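Speaker notes: Keeping a Small Town Choir Going
Annunziata Caruso
Regional Choral Meeting, June 18, 2020

Opening

Thank Lucyna Dudek for the introduction. Mention that the slides will be posted, so people don't need to copy them down. Ask people to hold questions until the second half, except for questions about money, which are easier to answer when the figures are on the screen.

Say who I am. I have directed the Zesau Community Choir for nine years. Before that I sang alto in it. I am not a trained conductor. My training is in piano, and I learned the rest from Apolinar Ocampo, who ran the choir before me and left very good files.

Say what the talk covers: rehearsal planning, choosing music for uneven sections, and what we have done since we stopped meeting in person. I will not cover concert promotion. Grażyna Dudek has that topic this afternoon and knows more about it.

Slide 1. The choir

We have 49 singers on the list. The sopranos and altos make up most of that. The tenor section is small and always has been. We do not audition. A new singer sits in for a month, then talks with me, and we decide together which part they should sing.

Zesau has one hall with a piano in it. The hall seats 290. We fill it for the winter concert and we do not fill it in spring.

Slide 2. Planning a season

I plan backward from the concert. The hardest piece goes first in the schedule, in the first week, even though it sounds terrible. The easy pieces wait. Apolinar did this the other way and told me later he wished he hadn't.

Each rehearsal is one sheet of paper. Warm-up, piece, measures, minutes. I write down the minutes and then write what we really used next to them. After a season those sheets show where the time goes. For us it went to the middle pages of long pieces. We would start from the top every time, so the first page was always in good shape and page six was not. Now we start at the back at least every other week.

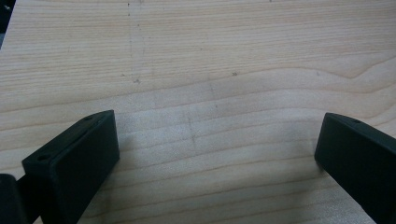 Section rehearsals are worth the trouble of finding a second room. Twenty minutes apart, then come back and put it together. Lucyna Sowa takes the lower voices and I take the upper ones. If you have no second leader, ask a singer who reads well. They don't have to conduct. They need to play a starting note and keep people on the right line.

Pause here. Someone usually asks about recordings of single parts. We make them. People use them in the car. The drawback is that singers learn the part and don't learn to read it, so I hold the recordings back until the third week.

Slide 3. Music for uneven sections

With few tenors, four-part music with a divided tenor line is out. Three-part mixed music is the easy answer and there is a lot of it, though much of it is written for middle schools and the range is narrow. Older singers get bored with it.

What has worked better:

Two-part pieces with a real piano part. The piano fills in what we lack.

Rounds and canons. Put them in the program as music and take them seriously. Audiences like them.

Four-part hymns with the low altos moved onto the tenor line. Check the range first. Below F it gets thin and tired.

Folk song arrangements we make ourselves. Check the rights before you arrange anything that isn't clearly old. We once had to pull a piece in January after six weeks of work on it, and that was my mistake.

Play the excerpt, second verse only. Point out where the altos cross over.

Slide 4. Money

Keep this short. Dues cover the music. The hall is paid from ticket sales. The music budget this season was $700, and we spent nearly all of it on one set of scores we will use again. Before buying, call the other choirs near you. Putus and Duda both lend, and we lend to them. Put a return date on the loan and write it in the front of the folder.

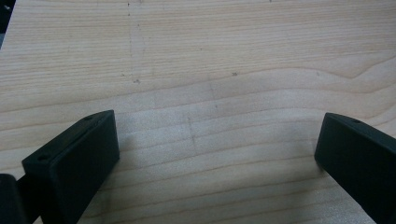

Number the copies. Assign each singer a number and keep the list. We used to lose scores every season and had to fill in the gaps one at a time, and single copies cost more.

Slide 5. Since rehearsals stopped

Singing together over a video call does not work. The delay is too long. We tried it for 2 weeks and gave up.

What we do now is meet on a call with everyone muted except me. I play, they sing at home. It is an odd way to sing and some people dislike it. Attendance is a little over half. We spend the last part of the hour talking, and several members have told me that is why they come.

We are also using the time for reading skills. Short lessons, clapping rhythms, naming intervals. The basses have improved the most.

I don't have a date for going back. Say so plainly if asked. We will wait for county guidance and then ask the members.

Questions

If no one starts, ask how others handle singers whose voices are changing with age. I would like to hear answers to that one myself.

Leave the contact slide up. Sample rehearsal sheets are at the back of the handout.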